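Wistirby save, season two

4 Jun 2019

The second season of my football management save is done, so I can finally write it up. I took over Wistirby at the bottom of the third tier with no money and a squad of loan players. We finished 9th in year one. This year the goal was the playoffs.

What changed since last time

I dropped the back three. It leaked goals on the counter, and the wide center backs were too slow for it. We went to a flat four with Vasiliauskas sitting in front, and he ended up with the best average rating on the team. I also sold two wingers in the winter window, which paid for a new keeper.

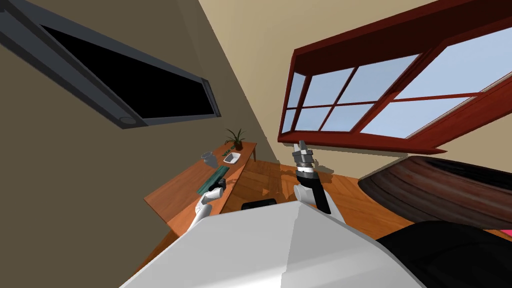 Baiba Jankauskaitė thinks I sold the wingers too early. She ran the same club on her own save, kept both of them, and went up automatically. Her view is that the game rewards width in the lower leagues – the fullbacks can't cope with pace – and that a better keeper was a luxury at that level. She may be right. My keeper did save a penalty at Rormont, though, and that was worth a point.

Attendance went up too. The last home match drew 2,011, the first time we got more than 2,000 through the gate.

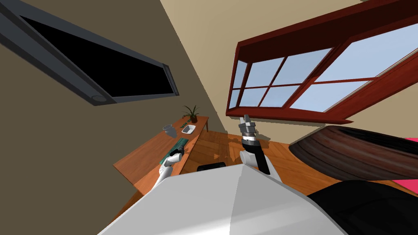 The playoff itself was short. We drew Stiresow away and lost 2-0, both goals from corners. I had left zonal marking on from an earlier match and didn't check it. Next season I'm keeping the flat four and looking for a tall center back on a free transfer.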